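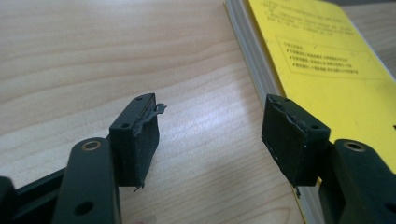
Temps de lecture : 3 min

Vendredi, 7 h 40. Reprise de l'évaluation du kit Drilness, la pince à main que Brondano nous a mise entre les mains jusqu'à la fin de décembre. Deuxième unité sortie de la valise. Contrôle à vide avant toute prise : ouverture complète, fermeture, ouverture. Jeu latéral perceptible aux deux pivots, sans point dur. Les bagues en laiton ne demandent rien pour l'instant.

Le revêtement des patins est une autre affaire. Le caoutchouc se décolle par le bord supérieur et il en pend des lambeaux en bas, côté gauche comme côté droit. J'ai hésité à couper les bouts qui dépassent. Je ne l'ai pas fait : la notice ne prévoit pas d'ébavurage et je veux noter l'état tel quel. Le corps des doigts, lui, n'a que des éraflures superficielles.

Relu la fiche de Brondano pendant le café. Ils donnent 400 cycles avant remplacement des garnitures. Notre cahier en est à 296. Karine Kennedy considère que l'écart est dans la tolérance d'un consommable. Je ne suis pas d'accord — une garniture qui s'arrache par l'arête, c'est un problème de collage, pas d'usure de la face. La face travaille en compression, l'arête en cisaillement à chaque prise un peu haute, et la colle s'arrête justement à l'arête. À écrire proprement dans le rapport, avec un croquis en coupe.

9 h 15. Série sur livres. L'objet est pénible, et c'est pour ça que Liette Li l'a inscrit au protocole : couverture souple au toucher, tranche qui s'ouvre, masse mal répartie dès qu'on serre loin du dos. Le livre jaune est présenté debout, puis à plat. Debout, il faut venir bas et bien perpendiculaire, sinon un patin touche avant l'autre et l'ensemble pivote.
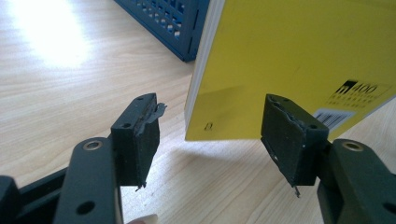 Livre debout, approche doigts ouverts. Garniture gauche décollée en haut.

Point de méthode réglé avec Liette : on note l'angle d'approche à l'œil, en trois classes, et on ne prétend pas à mieux. Le gabarit de Windgate aurait donné une vraie mesure, mais il n'est pas compatible avec la platine du Drilness et Roland Pearce ne veut pas qu'on perce quoi que ce soit sur du matériel en prêt. Il a raison.

Appelé le support à 10 h 30. Attente d'environ 2 minutes, ce qui est correct. Manon Beaudoin connaît le défaut. Elle propose un jeu de garnitures neuves, même référence, même adhésif. J'ai demandé si la version Arain, avec patins surmoulés, se monte sur nos doigts. Réponse : l'entraxe des deux vis est identique, la hauteur du bloc non. Elle doit m'envoyer le plan coté. J'ai insisté pour l'avoir avant de commander les garnitures.

Après-midi, travail à deux pinces. Une personne tient et l'autre vient chercher, avec des consignes minimales : annoncer la prise, attendre, desserrer. 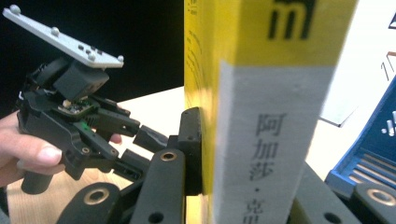
La difficulté tient surtout au volume des doigts. Ouverts, ils prennent beaucoup de place sur la table, et dès que deux outils travaillent près du même objet, les biellettes se gênent avant les patins. Le tarif catalogue du pack double ne dit rien de cet encombrement. Il faudrait au moins un schéma d'enveloppe dans la notice, doigts ouverts et doigts fermés.

Autre remarque, pour la partie ergonomie : la poignée cylindrique est courte. Shirley McIntyre la tient sans effort, moi je finis par remonter la main vers le mécanisme et par poser un doigt là où il ne devrait rien y avoir. Demander si une rallonge existe. Carte électronique apparente sous la platine, à signaler aussi, un capot coûterait peu.

Avis provisoire, avant réception du plan : mécanique saine, consommables à revoir, documentation incomplète. Je ne signe pas la recommandation d'achat cette semaine.

À faire : relancer Manon pour le plan, refaire la série à plat avec l'autre unité, peser le livre (oublié deux fois), rendre à Roland sa clé Allen.

Ce site utilise des cookies de mesure d'audience. Accepter | Refuser | Paramétrer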